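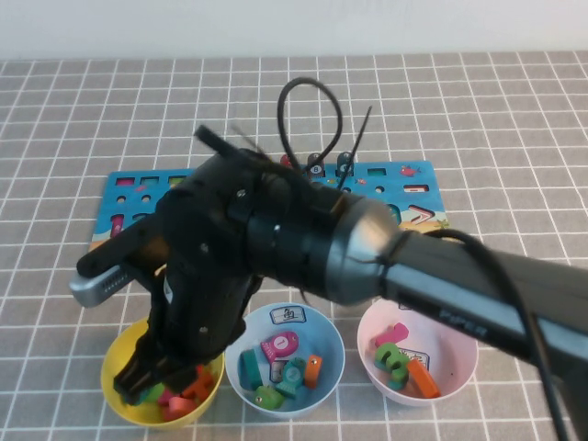

Teaching a robot by showing

Teaching by showing goes by a few names. Papers mostly say learning from demonstration or imitation learning, older ones say programming by demonstration, and the people I work with just say "doing demos." I'll use all of them, sorry in advance. The idea is the same whichever you pick: a person gets the arm to do a job, the arm's movements are recorded along with what its cameras saw, and a computer program is trained to do the same kind of thing without the person.

I've been writing entries for this little reference site for a while and I keep putting this one off, mainly because it's the one I have opinions about. I'll try to mark them as mine.

What counts as a demonstration

A demonstration (or episode, or demo) is one complete go at a task, from a starting layout to a finished one. If the job is taking sorting pieces out of bowls and putting them on a board, one episode might be a single piece, or it might be the whole board. You have to decide that before you start, and you have to write it down, and I say this as someone who once had two people recording on the same Monday with two different ideas of where an episode ended. We threw out 21 of them.

What gets stored is usually the joint angles, the position of the gripper, how far open it is, and one or more video streams, all stamped with the same clock. Some setups add force readings. Most of the small ones I've seen don't.

By hand

The oldest way is to take hold of the arm and move it. This is called kinesthetic teaching, or hand guiding, or lead-through if you learned it in a factory. The motors are set so they hold up the arm's own weight but give way when you push, and off you go!

It's lovely for beginners. My neighbor's kid got a decent pick-and-place out of one in a few minutes, and she'd never touched a robot before. You feel the weight, you feel when the fingers bump something, and there's no screen to squint at.

The trouble is your own arms. They end up in the camera view, right over the work, and a program trained on that video sees a person in every recording and then no person at all when it has to perform. You can replay the motion afterward and film the replay – plenty of people do – but that takes twice as long, and every object has to go back exactly where it was. It's also tiring. Heavy arms are stiff, and small precise moves come out wobbly when you're shoving at an elbow joint to get them.

By remote control

The other way is teleoperation: you stay out of the way and drive. There are several kinds of handle for this.

Leader and follower. You hold a second arm, often a smaller or lighter copy, and the working arm matches it joint for joint. It's my favorite by a mile. Your hands learn it quickly, and if the leader can't bend a certain way, neither can the follower, so you don't get stuck in odd poses.

Hand-held controllers. The kind that come with a VR headset. You move your hand, the gripper moves with it, and the software works out the joints. Great for big sweeping moves. Less great near the edge of the arm's reach, where the wrist may suddenly want to flip around.

3D mouse or gamepad. Slow, cheap, very steady. I know people who swear by it for lining up a peg. I get impatient.

Keyboard. It works. I'd only use it for testing.

Latency matters with all of them. A short delay between your hand and the arm is fine and you stop noticing it. A delay that keeps changing is miserable, and you start making a move, waiting, making another, and the recordings come out full of little pauses that the program will cheerfully learn too.

Why sorting toys turn up so often

If you look at many of these datasets you'll meet a lot of children's things: pegs, bowls, fish, numbers, shape boards. A small arm such as the PiPER in the picture can lift them easily, they come in bright colors that cameras separate well, and they have a right answer. A number 3 belongs in one place. Anyone checking the result can tell at a glance whether it went in.

They're harder than they look, too. Picking a block out of an open bowl means getting two fingers down past the rim without knocking it, and the pieces lie across one another at any old angle. Then the piece may need turning before it can be placed. A flat fish shape is a different grab from a block, so the person driving has to choose, and the choice ends up in the data.

Bowls have one more use. You can say "take it from the blue bowl" in the written instruction that goes with the episode, which gives the program some words to tie to what it sees.

How many do you need?

Everyone asks, and the answer depends on how much changes between episodes. With one object in a fixed spot, very few. With mixed pieces in several bowls, a lot more. The biggest set I've helped with was at Frei, a small workshop in Zostville run by Pirmin Frei, and it came to 1240 recorded episodes, of which 573 were kept. Pirmin is strict! He dropped anything with a fumble in it.

I'd have kept more, and we still argue over it. My view is that a fumble followed by a good recovery is worth having, as the program will slip sooner or later and ought to have seen somebody get out of trouble. His view is that a program copies what it's fed, and he doesn't want it fed fumbles. There's published work leaning both ways. One middle road is to let the trained program run, have a person take over when it drifts, and add those corrections to the pile. The general name for the family is interactive imitation learning, and the best known recipe in it is DAgger, short for dataset aggregation.

Habits that help

Most of these I picked up from Nayeli Ledesma when she was running the sessions in Ketedville.

Start and finish with the arm in the same resting pose.

Move the bowls a little between episodes, and swap their order now and then.

Keep cables slack and check that they don't cross the wrist camera's view when the arm reaches across itself.

Go at one even speed. Slower than feels natural, though not crawling.

Stop when you're tired. Nayeli made us swap drivers every 2 hours and I grumbled every time, and then I saw my own late recordings next to my early ones.

Write down who drove. Two people solve the same task differently, one always coming in from the left, say, and mixed styles can confuse a simple model. Newer methods cope better with that.

Where it falls short

Copying has limits. Small errors add up: the arm ends up a bit off, sees something it never saw in training, does something worse, and so on down the line. The literature calls this compounding error or covariate shift. Predicting a short run of moves at once (action chunking) helps quite a bit, and so does plain variety in the recordings.

Changing the table covering or the lamp can spoil a model that was fine the day before. And a method trained on one arm usually won't carry straight over to another with different joints, though pooling data from many arms is a busy area and I expect this paragraph will need rewriting.

See also: teleoperation, behavior cloning, gripper types, hand guiding, Trindamow (our shared episode log format)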